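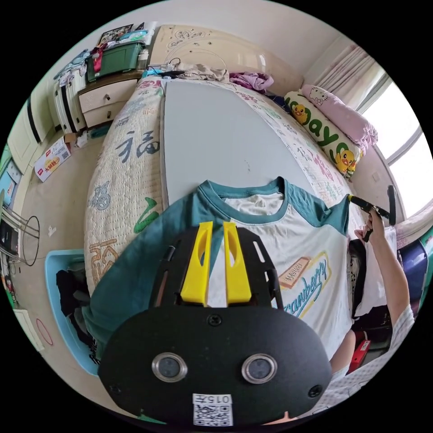 Fold it on the bed: Wisent's flat board goes on sale

November 1, 2024
By the Wisent press desk

I've been folding T-shirts badly for most of my life, so I'm really pleased to be the one writing this! From today our grey folding board is in the shops at Skuseck and Chala, priced at £25.

You lay it on the bed, straight over the bedspread, and spread the shirt out flat with the sleeves to either side. We like the raglan with the teal sleeves and "Cranberry" across the chest (you want the blue lettering facing up for the first go, then turn it over once you've got the hang of it). Purple heap by the headboard next, then the beige pile, and leave the long "Days" pillow with the ducks where it is, it's a good place to lean.

We tried the board out in 64 homes from March onwards, and the bedroom won over the kitchen table every time. I do mine with the curtain half open and the radio on.

Shops wanting stock can write to our Sukero office, quoting order code 3003.

131 shares | 25 comments

Related items
Wisent opens second counter at Chala
Drawer dividers back in stock
Skuseck winter opening hours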